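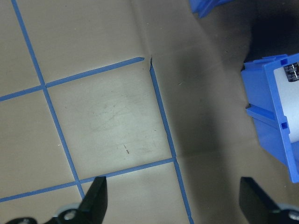 Figure 1. Paper surface divided with blue tape. See Section 1.

Course Handout 9: Storage, Sorting and Labeling in Small Workplaces
Instructor: Nkrumah Quansah
Issued 14/10/2020

1. Dividing a surface

Students should read this section before the seminar. A work surface without marked areas tends to fill from the nearest edge inward, and items that belong to separate jobs become mixed. Marking the surface gives each job a fixed place. Tape is suitable for a trial layout and may be moved at small cost. Paint should be used only after the layout has been in service for a full term.

The width of an area is set by the largest item it must hold, with room for a hand on either side. Walkways and shared shelves are treated separately in Handout 11.

2. Containers

A container should be shallow enough that its contents can be seen from a standing position. Deep containers encourage layering, and the lower layer is soon forgotten.

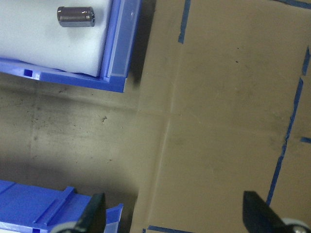 The Jilow stockroom study, assigned last week, compared open containers with closed drawers over 27 working days. Staff found items sooner in the open containers but returned them less often to the correct place. Students should consider whether the second result reflects the container or the labeling, as the drawers alone carried printed labels.

Liners protect finished surfaces and reduce noise. They must be lifted and cleaned on the same schedule as the shelf.

3. Mixed stock

Mixed stock is acceptable where the items share a use and the total is small. The Erdem catalog of 1863 already grouped hardware by trade and gave size only as a secondary heading.

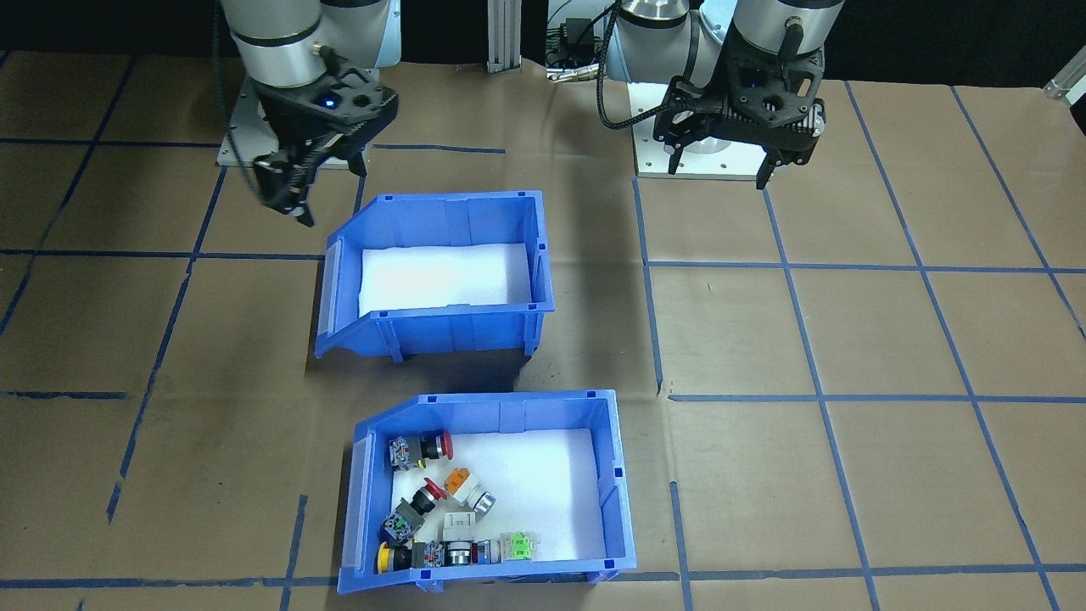
Figure 2. Two blue bins, the lower one holding push buttons and electrical components.

4. Assignment

Choose a storage area to which you have regular access. Submit a floor sketch, a list of categories and a written justification of no more than 2000 words. Work is due on the first Friday in November. Late work requires written approval from the instructor.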